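Project Diary: Simulated Manipulation Study, Dritcombe Laboratory
Entry of November 29, 2020 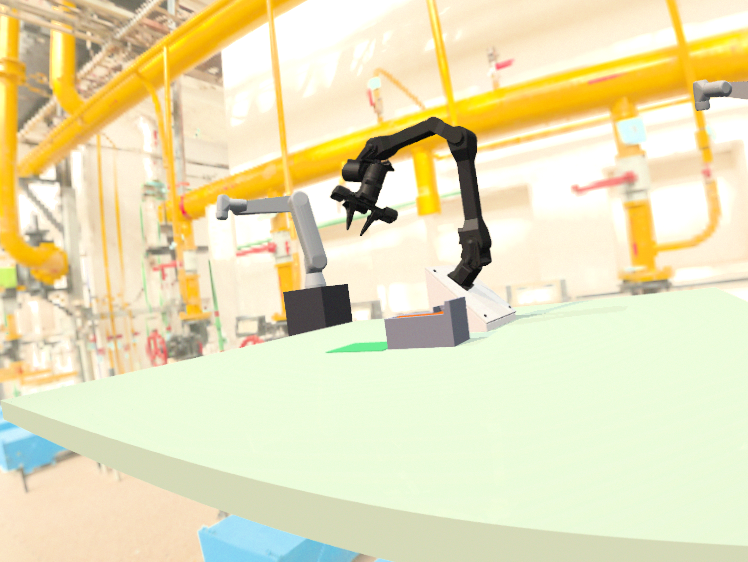 The simulated workcell in the piping hall environment, with the black arm above the table and its gripper open.

The second evaluation series was completed this morning. It comprised 161 episodes in the piping hall, all run with the same grasping policy and the same arm model. The purpose of the series is to establish whether a policy trained against a plain grey backdrop retains its performance when the surroundings are visually crowded. The hall was chosen for its yellow pipework and red valve handles, which place a good deal of strong colour behind the arm.

The policy completed the task in 66 per cent of episodes. This is well below the figure recorded in the plain environment in February, and the decline is larger than the Pillberg group had projected in its planning note. Vilmos Vincze has reviewed the failed episodes and attributes most of them to the approach phase. The gripper descends to the correct height but is displaced sideways, and the fingers close beside the object. Failures after a successful grasp were uncommon.

It was agreed that the result should not yet be reported as an effect of background colour. The lighting in the hall is also considerably brighter than in the training environment, and the two factors were changed together. That was an oversight in the design of the series and has been entered in the deviations log. A further series will hold the lighting constant and vary only the colour of the pipework.

The Orham renderer halted 2 times overnight. Both interrupted episodes were discarded and repeated from their original seeds, so the total is unaffected. The cause appears to be a memory fault in the shadow calculation. A report has been sent to the maintainers.

Discussion of the wrist view was deferred. Pap has asked that any comparison including it use the same 4 camera placements as the earlier work, and the placement files have not been located in the archive. Mr. Vincze will search the Pillberg server for them.

Actions recorded: revised lighting configuration to be circulated for comment; failed episodes to be labelled by phase of motion; storage allocation at Dritcombe to be increased before the next series begins.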